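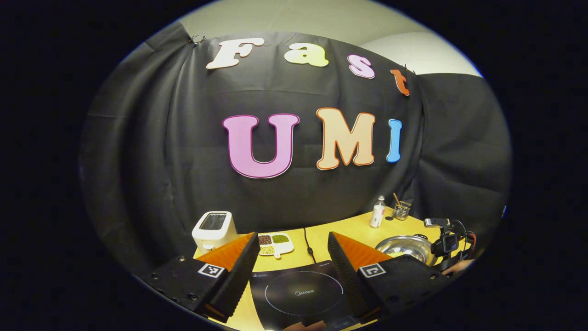 Trodbridge open kitchen, June

Rochelle Treloar did the layout, I did the carrying.

Letters on black cloth. Big U, M and I in the middle, pink-purple, peach and blue, all outlined. "Fast" curves along over the top. Cutting took me 7 evenings, mostly the inside of the a.

Cloth is held with metal clips. Meant to iron it. Folds look fine from the back of the hall so leaving it.

Beans in the divided plate. Dark red-brown ones, green mung, and the pale yellowish kind. People kept asking what the mung were for. Soup! Recipe is on the Hikik handout, spare copies by the door, we printed 198 and there's still a stack.

Toaster, white, two slots. On loan from Vass, goes back friday. Whoever has the crumb brush please bring it too.

Midea induction cooktop, front of the table so folks can see into the pan. Takes a flat bottom only. My old wok was no use at all, had to borrow one.

Wire holder at the back, little white bottle next to it. Please put things back in teh holder when your done, we lost two spoons last time.

Table is the light wood one from the Skarnudik room. Heavier than it looks, get a second person.

Next one is same place, doors at 19:00. Bring a bowl. Rochelle has the sign up sheet.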